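Household Tips for People Who Sell Books From the Dining Table

Filed under: Home office, sort of

I write cozy mysteries and sell them through my own site, with a few affiliate links on the side that earn me enough for a sandwich each August. The whole operation runs out of a dining room. I have asked other self-publishing people how they keep the business from eating the house, and their answers were mostly laughter, so these are my own tips, tested on my own furniture.

Give the links a home off the table

For two years my affiliate links lived on sticky notes. They were on the fridge, the lamp and, for one bad week, the underside of a cereal bowl. Put them in a plain spreadsheet with four columns: book, store, link, date you last clicked it. The fourth column is the one that matters. I checked all 107 of mine one morning and 14 went to a page that apologized to me.

If you use a link shortener, write down which one. I had some in Plikero and some in Cerketti and no memory of signing up for either.

Keep passwords out of the recipe box

I thought I was being clever. Then my sister made the lentil soup and asked why it needed a capital letter and a symbol. Use a password manager, and keep the paper recovery codes with the passports and the house papers.

Labels hate steam

Thermal shipping labels go gray if you store them near the stove. Mine sat on the shelf over the kettle and came out looking like X-rays. Keep the roll in a drawer, in a zip bag, away from the window too. The same goes for receipts you plan to show an accountant. Photograph them the day you get them, and put the total in the file name.

The mailer shelf

Flat mailers stand up nicely in a dish rack. I bought a second-hand wire one, and it holds three sizes with the open ends facing up. Bubble mailers want a wider slot, so bend out one of the wires if you don't care how it looks – I stopped caring around the second novel.

Don't buy the giant carton of anything. I once had 3,000 bookmarks delivered to save a few cents apiece, and they have been coasters, shims, paint stirrers and a very poor draft stopper. If you've already made this mistake, they do work well for getting dried glue off a shelf.

Getting sticker goo off book covers

Warm the sticker with a hair dryer on low, count to twenty, and peel from a corner, slowly. On a glossy cover, a tiny dab of cooking oil on a cotton ball takes up what's left. Wipe it off right away with a dry cloth. On a matte cover, skip the oil completely. Use a clean white eraser and accept that there may be a shiny patch. Sell that one as "well loved."

One box for the day job

Everything I need for the newsletter, the links and the mailing goes in one lidded box: tape, scissors, labels, pens, the notebook with the tax numbers. The box comes out after breakfast and goes back under the sideboard at five. Things that don't fit in the box are not part of the business, which has saved me from buying a label maker on at least 9 occasions.

The newsletter itself I write by hand first, at the table, before opening the laptop. Otherwise I check my sales at Grullgate, see that they are the same as yesterday, and need a snack.

Clear the plates before the paperwork

Butter gets on contracts. It soaks in, spreads, and makes a little window through clause four. Dishes leave the table first, then a wipe with a barely damp cloth, then a dry one, and then the paper comes out. If you've got grease on a page already, lay it between two paper towels, press it with a warm iron, and change the towels until they come away clean.

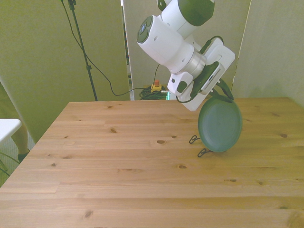
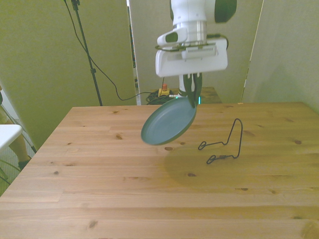

One plate at a time, over a pale pine table.

Stamps, briefly

They curl in summer. Put them inside a heavy book you don't plan to sell. I use an atlas, and I have twice mailed the wrong denomination to Ohio as a result of not looking.

Next month: packing tape, and how to find the end of it.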